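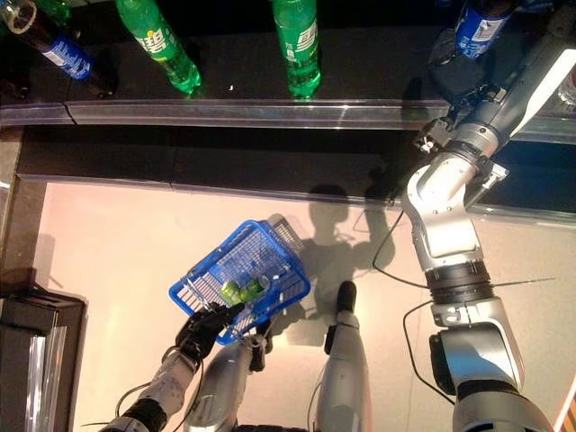 Hadi Majali keeps a roll of black tape on his wrist like a bangle. It comes off perhaps twice an hour, he tears a strip with his teeth, and something on the robot that was dangling no longer dangles. "You could write my whole job up as cable management," he says. "The rest is wiping."

He looks after one machine for Harb, a two-armed, two-legged stock picker that takes drinks off a shelf and puts them in a shopping basket. Others at the firm teach it things. Majali gets it ready in the morning, keeps it going through the day and writes down what fell off. He came to the job from servicing lifts in Pornach, where, he says, the customers also complained about the fingers, only theirs were caught in the doors.

His mornings begin with the left hand, the one with fingers, whose task in life is to hold the basket by its rim. Holding a basket sounds like the easy half. "It's the half that wears out," Majali says. "The right arm gets all the visitors. The left one stands there with its hand clenched like somebody's husband in a shoe shop." He opens and closes each finger on its own and listens. A click at the bottom joint is allowed. A click anywhere else goes in the notebook, now on page 306.

Then the ankles, then the arms, joint by joint, with the shelf left alone until the very end. He learned that order in December, when he tested the right arm first and spent the rest of the morning on his knees with a mop.

The cables he regards as a personal enemy. They need slack, or the arm pulls them out at full stretch. Give them too much and they find a bottle neck. His rule is a hand's width of spare at the elbow and less at the wrist, and he admits that the rule is broken by lunch.

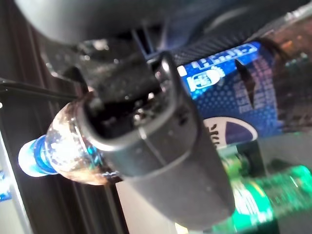
Reading time: 3 minutes

Gripping is where Majali stops joking, or at least slows down. A full bottle and an empty one ask for different things, a can is different again, and anything lying on its side between two neighbours leaves very little room to get in. He sets the closing force low and works up in small steps, with the same bottle, until it stops slipping. "Everyone wants to start high. Then you've got cola in the finger joints, and I've got an evening."

The fingertips on the right gripper are made by a small supplier called Zerance, and he changes them after 2,000 picks whether they look tired or not. The swap takes him 25 minutes. The manual, he notes, says seven, and he would like to meet the man who wrote it and watch him find the second screw.

After a swap he sets the zero again from the wrist camera, which sits so near the fingers that a thumbprint on the lens can ruin a whole run. He cleans it with a spectacle cloth from an optician in Ivel. The proper cloths are in a drawer somewhere, still in their wrapping.

I ask whether he has grown fond of it. He thinks about this for longer than I expected, and tears off another bit of tape.

"I was fond of one of the lifts," he says.

Interview published 07/01/2022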